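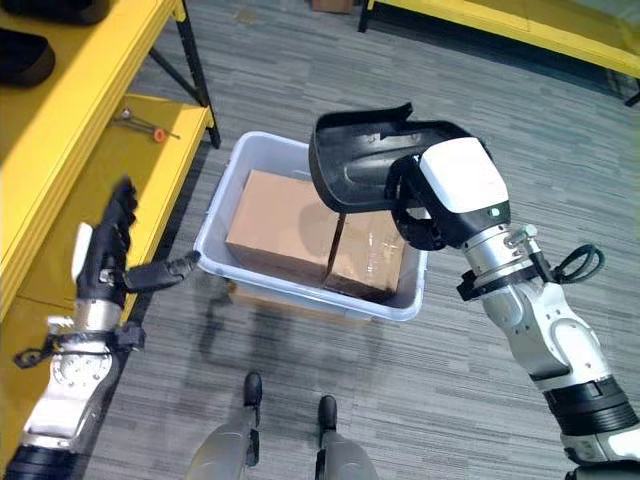
Two cardboard boxes in a white bin on the striped carpet.

Iresby Seed Library, minutes of the winter meeting, Jan 4, 2025

I'm taking the notes again because Chaltu Jemal has lost her voice (she was there, she just wrote things on the back of an envelope). Also present were Milagros Tello, Estíbaliz Ortuño and Asger Brynjólfsdóttir. Érica Leite came in halfway through item 2 with a lemon cake, so item 2 ran long.

1. Last minutes
Fine, apart from me spelling Borkow two different ways. Fixed now.

2. Envelopes
We're nearly out of the small ones. Milagros got a price from Billell for 4,000, and I thought that was a crazy number until she reminded me how fast we went through the last batch. Asger would like the kind with a window so people can see the beans. Estíbaliz says light is bad for them, and I'm with her! We went around on this for a good while, then the cake arrived, then we agreed on plain brown. Milagros will order. We can spend up to $200 and she's to come back to us if it goes over.

3. Germination tests
Estíbaliz put 20 of the old Borkow pole beans on damp paper towels and only 8 came up. Sad, I love that bean. We'll stop lending it out for now and Érica is going to grow a row from whatever's left and save the seed. If anyone reading this has some in a jar at home, please call one of us.

4. Spring swap
It'll be in April, same hall if we can get it. Chaltu wrote "NOT THE SMALL ROOM" on her envelope and underlined it, so noted. Asger will ask about the big one. We also talked about whether to let people bring seedlings. Last year we had tomato plants left over all down the hallway and I took home more than I had windowsills for, but people do love them. Yes to seedlings, as long as you take home what doesn't go.

5. Labels
Please, please write the year on your packets. Variety too, if you know it. "Squash, good" doesn't help me much.

6. Other things
Mrs. Baek's dahlia talk is still on, and she'd like a projector. Érica has one and will check the cable.

Next meeting at Milagros's place, date to come by email. Érica has my cake tin.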